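Tevach Shared Workshop > Course Notes > Two Arms, One Table

Last updated: 1 November 2020

Session 8: Laying out the table

Okay, so last time we got as far as bolting things down and getting power to both arms, and I promised we'd finally do something you could show your family. We're doing that today, sort of. Most of this session is tape and paper, and I happen to love tape and paper, so bear with me!

Start with the bench top bare. Wipe it, let it dry, and roll out brown kraft paper the long way. Our bench is 2,500 mm long and I like one piece for the whole run (two pieces overlapped will work, but a gripper fingertip will find that seam sooner or later, ask me how I know). Pull it snug and tape the edges under the table. A few creases are fine. Then lay your long lines in blue tape first, both of them, and only after that the crosswise strips. If you do it the other way around you end up chasing square for an hour.

Now name the cells. I use letters along the length and numbers across, and I write them on a sheet that hangs by the desk - not on the paper itself, where they get rubbed off. Copy the same names into your program. When somebody shouts "cup to C2" you want the person on the floor and the person at the pendant thinking of the same patch of table.

Put your objects out with plenty of air between them to begin with. Bowls, a cup, a toaster if you've got one. Cheap kitchen stuff is great for this: it's light, it comes in funny shapes, and you won't cry when you close the gripper too far.

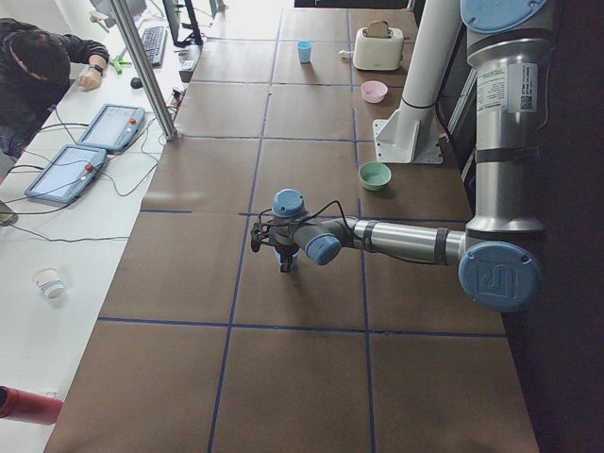
Svenja Hamann asked whether the grid is worth the trouble at all, given that the arm works in its own coordinates and couldn't care less about tape, and she said she'd sooner jog to each object and save the point.

Fair question, and for one object in one spot I'd do it her way. The tape is for us. We knock things over, we go to lunch, the next group comes in and moves the bowls, and with a grid I can put everything back close enough that yesterday's points still mean something. Back in April I had 17 saved points and no grid, and after one good bump to the toaster I re-taught every single one of them. Never again.

Teaching order, the way I do it:

Keep one pendant per arm, and park them on the desk pointing the same direction, always in the same places. Say out loud which arm you're about to move before you touch anything. I know it feels silly. Do it anyway.

Set jog speed low. I stay at 8 percent until I trust a point, then creep up.

Teach the "above" point first, well clear of the object, then the grasp point straight down from it. Save both with the cell name. Then go back up before you travel sideways. Up, over, down - please, no diagonal shortcuts past the toaster.

Find out where each arm can reach with the other one parked, and then try it again with the other one stretched out over the middle. You'll lose some cells. Mark those on your sheet as shared, and make a rule that only one arm may be in a shared cell at a time. My rule lives in a plain flag in the program (Jörg Wegener's group wrote a fancier one, it's in the Watar folder if you want to look).
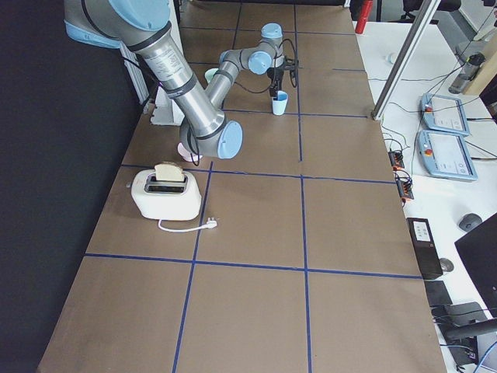 Once the shared cells are marked, run each arm alone through its whole list, empty gripper, hand near the stop button. Then both together, still empty. Objects come last. Leave the toaster unplugged for all of it, please, we're practicing picking and placing and I don't need anybody's breakfast.

Watch your cables as you go. Leave enough slack at the wrist for the full turn, check the loop at both ends of the motion, and if it brushes the table anywhere, fix that before you teach another point.

For next time: bring your cell sheet and your list of shared cells. Edeltraud Steinbach has the spare rolls of tape, Finn Grube has the key to the cabinet. We'll start with the cup handoff.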